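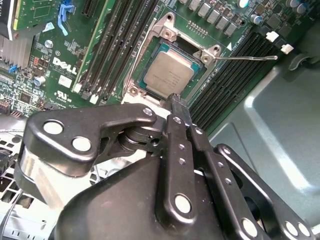
Gripper at the lower edge of the socket frame on a Dell board, processor in place.

Workshop tips: taking out a desktop processor, with notes from the Prirkoswood trials

Our bench at Prirkoswood spent October testing how well a robot arm can take processors out of old desktops for reuse. Most of what made the arm do better also helps a person with a pair of hands, so the tips below cover both.

Clear the way in first. Drive cages, fan shrouds and loose cables come out before the heatsink does. In our runs the arm failed most often when a cable was left across the approach path.

Warm the machine up. Run it for a few minutes, shut it down, unplug it, then loosen the heatsink. Old paste lets go more easily. Twist gently before you lift.

Clean the lid of the processor. Leftover paste gets on fingers and on gripper tips, and a greasy tip slips. We wipe with alcohol and a lint-free cloth.

Open the lever slowly. Press down, move it out from under its catch, and let it rise under control. The arm was taught this step by hand-guiding, 34 demonstrations in all. We left in the ones where the operator missed the lever and tried again. A policy trained without them tended to freeze after its first miss.

Work from the wrist view. We compared an overhead camera alone with an overhead camera plus one at the wrist, 30 attempts for each setup, 60 altogether. The wrist view made the bigger difference at the load frame, where the overhead camera mostly saw the back of the gripper. If you are doing this by hand, get a lamp and your eyes down low too.

Lift straight up. Hold the processor by its edges and don't slide it. Bent pins in the socket were the damage we saw most, and all 3 boards we lost went that way.

Put the processor straight into a tray. Guangming Xiong's rule on our bench is that nothing gets set down on a chassis, even for a second.

What we still can't do well: cases with tall memory slots close on both sides of the socket. The fingers fit but the linkage behind them needs more room than you would think. Narrower fingers from Desmet are on order, and the Jirkeddale shop will repeat the same attempts with them on the same boards.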